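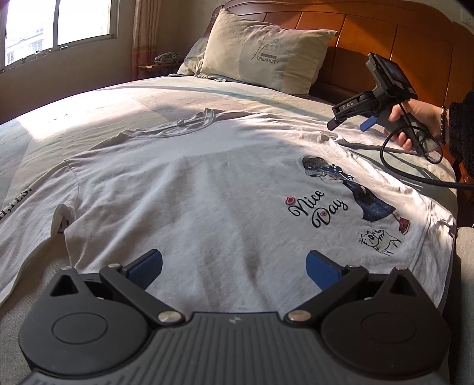

Irkden Youth Volleyball opens registration for its winter program on 2026-09-10, and families are asked to review the changes to the practice schedule before enrolling. The club has 58 places in the junior division. Players do not need a uniform for the first sessions; an ordinary short-sleeved T-shirt is suitable. Knee pads are required from the first session.

## Practice and placement

Junior players will train 2 evenings a week at the Vitik gymnasium. Placement is decided by the coaching staff after the opening sessions and takes into account age, prior experience and attendance. A player may be moved between groups until the end of February, after which rosters are fixed for the spring tournament.

Last season I wrote on this blog that serving practice had been given too little time. The new plan sets aside up to 286 minutes a month for serving and serve reception, and I consider this a sound decision. Younger players will continue to use the lighter ball.

## Fees and travel

The program fee covers court time and coaching. Travel to the Magyar tournament is billed separately. Registration is completed through Plandora, and a parent or guardian must sign the medical form before a player may take the court. Forms from the previous season cannot be carried over.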